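Shoshana Sorensen
@ssorensen_builds

Thread on the hand-held gripper rig, month two. Previous thread covered the linkage. This one is about the pads, the pins and the bin task. Long, mute if needed.

2/ Recap for new people. Two-finger parallel gripper held in the hand, no arm attached. You do the task yourself through the fingers, the wrist camera records it, and the recordings are used to train a policy for a real arm later. The arm is still at the Pellham workshop waiting for a shoulder bearing.

3/ Pads first. The old ones were flat silicone and they slid on anything with a film on it: crisp packets, carrier bags, bin liners. Replaced with ribbed blue ones. Ribs run across the pad. I tried them lengthways and thin plastic crept out along the grooves.

4/ Pad hardness matters more than rib depth. The softer batch folded back at the tip when pinching foam sheet. The harder batch holds shape but needs a firmer squeeze on the trigger, and my hand complained by the end of an evening. Staying with the harder ones for now.

5/ Pins. The linkage pins were a push fit and walked out sideways under load. Thaddeus Tran turned new ones at Pellham with a shoulder and a groove for a clip. Play at the fingertip was 2 mm before. I haven't re-measured it properly, so no number yet.

6/ The task. Rubbish into and out of a lined bin. Sounds trivial. The liner is the hard part: it's thin, it's see-through, it moves when you brush it, and the fingers like to pick it up along with the object.

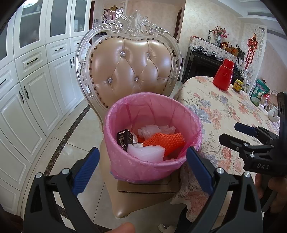

Bin task at home. Foam net and foam sheet in the liner, gripper coming up from below.

7/ Bin height is set by whatever puts the rim at a comfortable elbow angle. On the floor I was bending, and the wrist came in too steep. Raised on a box on a chair, the fingers reach the rim from the side with the wrist near level. The arm will need a matching mount.

8/ Object notes so far.
Small box, upright: easy, grab across the short side.
Foam sheet: fine if you take a corner, hopeless flat.
Foam net: springs back when released and catches on the pad edge.
Crumpled bag: worst of the lot. Against the liner I misjudge the depth every time.

9/ Net snagging is a pad problem. The top corners are square and the mesh hooks over them. Next set gets a 2 mm radius. Thaddeus thinks a chamfer would do and print faster. He's probably right about the printing.

10/ Recording. 44 episodes kept from last night. I bin any episode where my own fingers go past the pads into the grasp, because the arm can't copy that. Fingers lower down by the linkage are fine, I mask that strip of the image anyway.

11/ Software. Logger is Cernolar, my own thing, not released. It writes video and finger opening on one clock. It used to drop the first second of every take while the camera sorted out exposure. It now waits for exposure to settle, then beeps. Start moving after the beep.

12/ Exposure itself is fixed per session. Auto was pumping whenever the lens swung past anything bright, and the liner went from pink to nearly white. Set it once on the bin, lock it, leave it.

13/ Target is 2000 episodes before I train anything serious. A small run on the early set learned to approach the rim and then hover. Not enough grasps in it, too many takes where I dithered.

14/ Still to do: radiused pads, fingertip play with a dial gauge, second liner colour, a stop on the trigger so I can't crush the box. Pad files go up once the corner is sorted. The current ones are wrong, please don't print them.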